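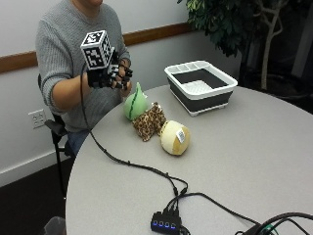
Ellholm Plush Label Text Corpus

Overview

The corpus holds the text of sewn-in care and content labels from soft toys, transcribed by hand. It contains 1,000 labels in 23 languages. Each record is one label. Labels with text on both sides are a single record with two text fields. Version 3 replaces all earlier versions; record IDs have changed.

Files

labels.tsv: one row per record, UTF-8, tab-separated, header row included
languages.tsv: language codes used in the lang field
excluded.tsv: IDs of the 122 labels left out as unreadable, with a short reason code

Fields

id: string, fixed width
front, back: transcribed text; line breaks are stored as a vertical bar
lang: one or more codes, separated by commas, in order of first appearance
fiber: shell and filling content as printed, not normalized
wash: care symbols, spelled out in English
region: country of sale if printed, otherwise blank

Transcription rules

Spelling errors on the label are kept. Hyphens at line ends are kept. Letters that could not be read are replaced by a question mark, one per letter. Registration numbers are removed and replaced by the token REG. Street addresses are replaced by ADDR; city names stay.

Each label was typed twice by different people in the Vustetti editor. Differences were settled by Emese Bárány. The first-pass versions are not distributed.

Known issues

The lang field does not separate Norwegian from Danish on labels with fewer than four words in either. Some wash values from the Flukance batch use the older symbol names; see languages.tsv for the batch prefix. Blank region values do not mean the toy was sold worldwide.

Splits

No train or test split is provided. Labels from one maker often share whole sentences, so random splits will leak. Group by the first four characters of id.

Loading

The Erdős reader accepts labels.tsv directly. Set quoting to none, or rows with inch marks will be merged.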